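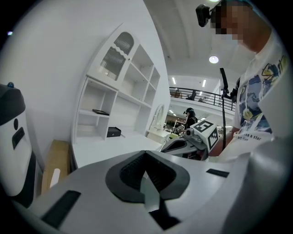

The reporting period covered the second stage of the exhibit records project at the Poltulton courthouse, which the Fajardo Fund has supported since the spring. The purpose of the stage was to give every exhibit held after trial a single record, a fixed shelf location and a date on which its retention must be reviewed. Work started with the basement store, where exhibits from closed criminal trials had been kept under three different numbering systems. Packaging was the first problem. An ordinary cardboard box, such as the tan one on the floor behind the tall white device with the black top, has no tamper seal and no fixed place for a label, and the new procedure does not accept one as outer packaging for anything that may be needed on appeal. Such boxes may still be used for duplicate paper files.

Records

At the close of the period 2,852 exhibits had a complete record in the Zomunik register. A record is complete when it carries the case number, the exhibit mark given at trial, the name of the officer who produced it, the present location and the retention date. A further 420 exhibits have a partial record. In most of these the case number is known but the exhibit mark cannot be read or was used twice in the same trial. Partial records are shelved separately in bay F and may not be released or destroyed until the trial transcript has been checked.

Transcript checks are slow. The older transcripts are on paper and have to be ordered from the county archive, which sends them out on Tuesdays only. We asked for a second delivery day and were refused. The clerk's office has agreed to let one member of staff read transcripts at the archive instead, starting next period.

Sixteen exhibits listed in the old ledgers have not been found. Eleven are documents, four are items of clothing and one is a mobile phone. None belongs to a case with an open appeal. The presiding judge was told in writing, and the prosecution and defense offices have each received the list. If an item has not been found by the end of the project, its record will be closed as missing, with a note of the searches made.

Custody transfers

Until this year an exhibit moving from the store to a courtroom was signed for once, at the store door. The form now requires a signature at each change of hands, including the return. The usher signs at the courtroom and the clerk signs at the end of the day's sitting. Compliance in the two pilot courtrooms was good for morning sittings and poor for late ones, when the store had closed before the court rose. Exhibits were then left overnight in the clerk's locked cabinet with no entry in the register. A night safe with its own log sheet was put into use midway through the period, and no unlogged overnight holding has been recorded after that.

Firearms and drugs are outside the scope of the grant and remain with the sheriff's office. The register shows a reference number for them and nothing else.

Software

The Zomunik register was supplied and set up by Wevent under the contract approved in the first stage. Two faults were reported. The search screen did not return results for case numbers with a letter suffix, and the review report left out exhibits whose retention date fell on a weekend. The first has been fixed. The second has a temporary fix, in which the report is run for the full month and sorted by hand. Wevent has given a delivery date within the next period for the permanent change. No payment is due on that item until it passes our test.

Staff training

All clerks and ushers assigned to criminal sittings have completed the half-day course. Staff who cover criminal sittings only during leave have not. A short written guide will be issued to them and a second course date set once the fall court calendar is published.

Budget

Spending is within the approved total. Shelving came in under the estimate and sealed packaging went over it, as larger bags were needed for bedding and coats. We request permission to move the shelving balance to the packaging line. No additional funds are requested.

Work for the next period

Check transcripts for the exhibits in bay F.
Extend the transfer form to the remaining criminal courtrooms.
Test the corrected review report.
Begin retention reviews for cases closed the longest, with notice to both parties before any disposal.

Submitted by Lovely Fajardo, project manager
13 Sep 2019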